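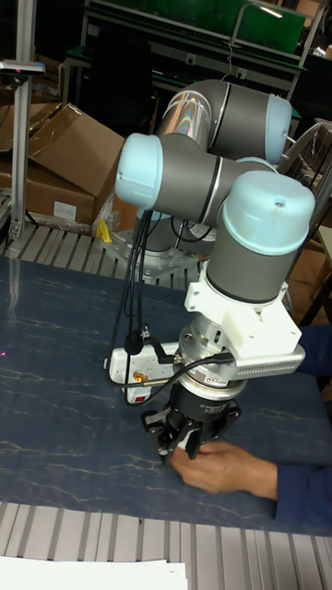
1/ Robot club catch-up, June 2025

Hello to everyone who has been asking how the student project is getting on! I've been meaning to write this for ages, so put the kettle on, it may go on a bit. We call our arm Skeltetti, after a very long lunch and a very silly vote.

2/ The task we've set ourselves is handing over. A person offers the gripper something, the fingers close, the person lets go, and then the same again the other way round. My gran could do it with a teacup and a cat on her lap, and it has eaten most of our term.

3/ Mylene Bañez wrote the first version of the grip routine and I have been fiddling with it ever since (sorry, Mylene). Small things are the worst. A few millimetres out and the fingers shut on thin air, so we do a lot of leaning in and nudging. 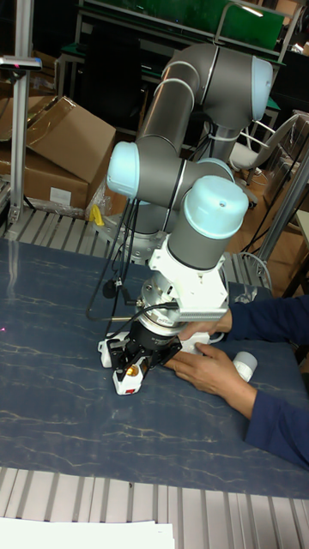

4/ We've logged 1363 tries so far and the target is 2000 before the Clorkness open day in July. I did the sum on the bus and it's doable if we're good about turning up, and if I stop changing the closing speed every time I have an idea in the shower.

5/ Ysaline Leclerc has been teaching the newer ones to write proper notes after each run - what was offered, which way round, who was holding it. I grumbled at first, I admit. Then I went back to my own notes from the start of the year and found a page that only said "better?"

6/ Bigger, flatter things are next on the list, power strips included. They're long and want to tip, so where you take hold matters a great deal more, and both of your hands are usually busy too. 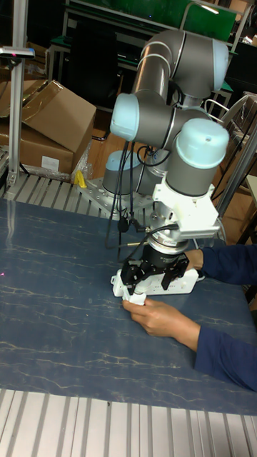 7/ We've got 28 members now, which is lovely, and only 2 sets of keys, which is less so. If you'd like a turn, message me or leave your name on the sheet at Midis. You don't need to have coded anything before, I hadn't!

8/ Oh, and whoever borrowed the small hex keys, please could Perrin team have them back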